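Nandside Wills and Probate
Frequently asked questions for executors

Our private client team answers the questions below most often in the first month after a death. The answers apply to estates in England and Wales and are not a substitute for advice on a particular case.

Do I have to act if I am named as executor?

No. You may give up the role by signing a form of renunciation, provided that you have not already begun to deal with the estate. If you have collected money or sold belongings, please speak to us first.

When may I begin to clear the house?

Executors should secure the property and check the insurance before anything is removed. Furniture and personal effects should stay in place until they have been valued and any specific gifts in the will identified.

How should household belongings be valued? 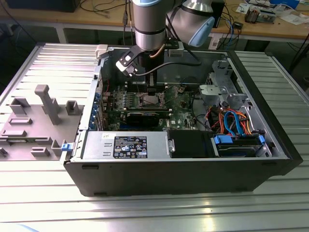 Personal possessions are valued at the price they would have fetched on the open market at the date of death – not at the cost of replacing them. Ordinary contents may usually be grouped together, with jewellery, pictures and collections listed on their own. Equipment should be entered in the condition in which it was found. A computer tower lying on its side with the side panel off, like the black one shown, should be recorded as opened, and no part should be taken out of it before the valuer has attended.

What happens to photographs and online accounts?

A will can deal with items the deceased owned, but many accounts are governed by the provider's own terms and end on death. Please do not sign in using the deceased's password. Write to the provider with a copy of the death certificate and ask what can be released.

Can a beneficiary take the computer straight away?

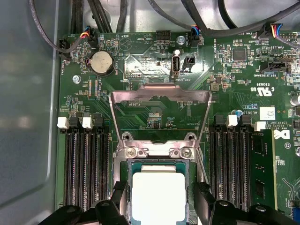
A beneficiary has no right to any item until the executors are satisfied that the debts and expenses of the estate can be met. Early release is at the executors' own risk. The files may also be needed for the tax return or to trace savings. Where a machine is left for its parts, describe them plainly in the receipt: a green motherboard in a grey metal chassis, with the processor in its socket, is sufficient.

What do you charge for a first meeting?

A first meeting lasts 30 minutes and is free of charge. A fixed-fee review of the will and estate papers costs £320, including VAT. Please return the signed engagement letter within 21 days.

Whom should I contact?

New enquiries: Hsiu-ying Yuen
Existing estates: Uwe Rieger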